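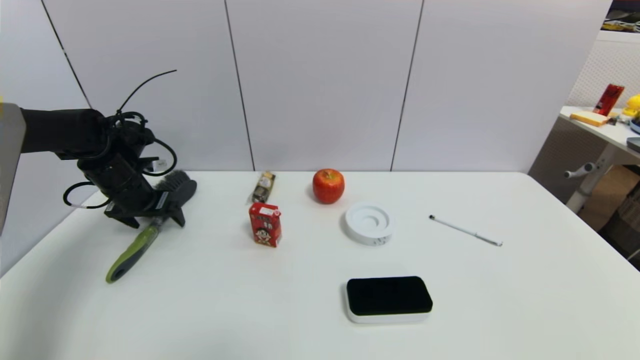
I'm a firm believer in the messy table. Every January some mag tells us to clear the lot, and every January I ignore it (happily!).

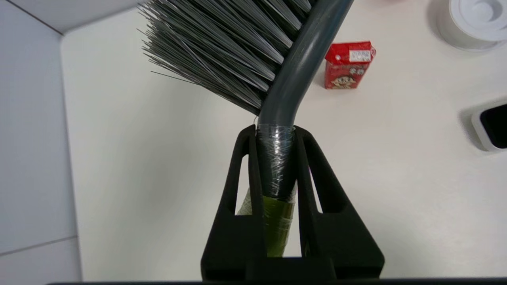 Good tools get patched, and I'll die on that hill. My dish brush is 18 years old and I love it. A few winds of clear tape around a handle, all creased and shiny, look better to me than anything new from Zuritz.

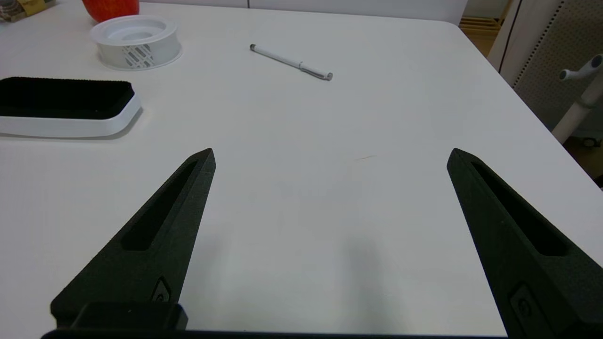

A pen, an eraser and a bit of apple.

Leave the pen out, I say! Put it in a drawer and you'll spend 7 minutes hunting for it while the kettle goes cold.

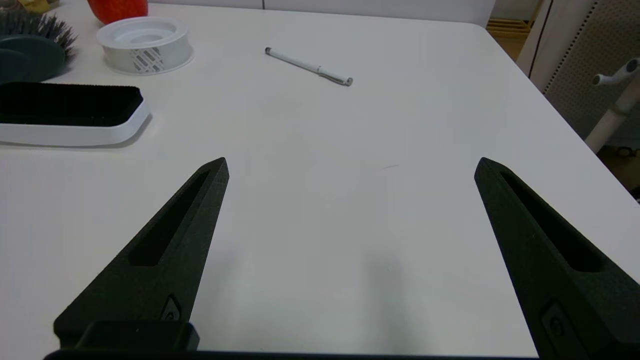 Plenty of white table to spare.

So keep your favourite bits handy, and wipe around them.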